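Search this site
Enter keyword... Go

Write the rule where the arm is

2022-10-23

Quick one, because I have three other things open and this has been bugging me since June. We need house rules for robots that work in kitchens. Short ones. Written down, on paper, agreed before anybody powers anything up. What we have now is a 145 page binder at most places and a lot of folklore.

Work at hand, so we're all talking about the same sort of table: 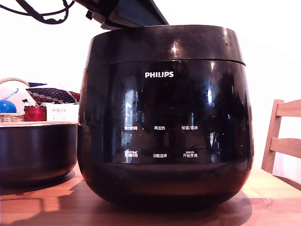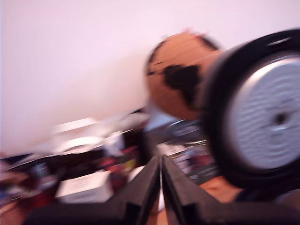
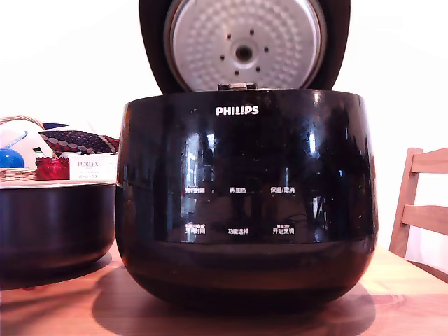

Stillow wrote in after my last piece to say this is overkill, that a rice cooker never hurt anyone, and that if you make people sign a sheet before a gripper goes near a kitchen appliance they will just sign it without reading and you've gained a signature. Stillow would rather see the money go into force limits and be done.

Fair. Half fair. Force limits do matter and I'd put them first too. But a force limit doesn't know what's steam. Doesn't know that a lid wants to swing, or that a touch panel fires on a brush as well as on a press. You can have the gentlest arm in the building and it will still start a cooking cycle with no pot in, very gently.

So. My list, such as it is.

Heat first. Nothing gets plugged in for practice runs unless the run is about heat. Opening and closing a lid needs no power. Lifting out an inner pot needs no power. I've sat through so many sessions at Kettle (the lab, not the appliance, yes it's a silly name) where the thing was live all afternoon for no reason except that it was live yesterday.

If it has to be hot, pick a number. We used 50 degrees as the cutoff for anything the arm carries over a person's side of the table. Is 50 right? Don't know. It was a number and people could check it with a cheap thermometer. Before that the rule was "not too hot", and you can guess how that went.

Second thing, labels. The person with their hand on the stop button should be able to read the appliance. Plenty of good cookers have a panel in Chinese only, and plenty of operators can't read a word of it. Both fine. Not fine together, at least not without a translated card taped up next to the stop. Cancel is the one that matters. On the cooker in the first and last pictures it shares a label with keep warm, top row, right end, and I'd want whoever is on shift to know that without thinking. Costs you a strip of tape and a pen.

Third, clutter. I'm going to lose some friends here. Droledis's draft guidence says the work surface should be "cleared of non-task items" and I think that's wrong for homes. Real tables have baskets on them. A coffee grinder box parked hard up against the cooker, something made of glass or close to it, a bit of cloth. If you only ever test on bare wood you learn nothing about the machine you're going to sell. What I'd write instead: keep the stuff, but say out loud before the run which things may be touched and which may not. Two people, one says it, one repeats it back. Takes no time at all.

And cables. Nobody's draft has a line about cables. Put in a line about cables.

Fourth – speed. Two speeds, a slow one for when any person is within reach and a normal one for when they aren't. That's all. The Medent people have five, with a color chart, and last time I visited the chart was behind a door that stays open. A rule you can't see from where you stand is decoration.

I know what the standards crowd will say, they already said it to me over a very bad lunch. Existing safety documents cover all this if you read them properly. Maybe they do! I've read a good few and I still had to go looking for the bit that told me what to do about a lid. Someone on an evening shift is not going to go looking. They need one page and it needs to be where the arm is.

Last one and then I really have to go. Write down the near misses. Every pinched lid, every nudged jar, every time a panel beeped and no one meant it to. Keep the book open on the table. We kept ours for one month and changed 3 rules off the back of it, and one of those was a rule I had argued for pretty loudly.

Stillow, if you're reading, I'd still take your force limits. Send me teh numbers and I'll put them at the top of the page.

Related
Who holds the stop button at lunch?
Against the 145 page binder
Kitchen trials: a one-page sheet to print
What we changed after June
Grippers and glassware, part 2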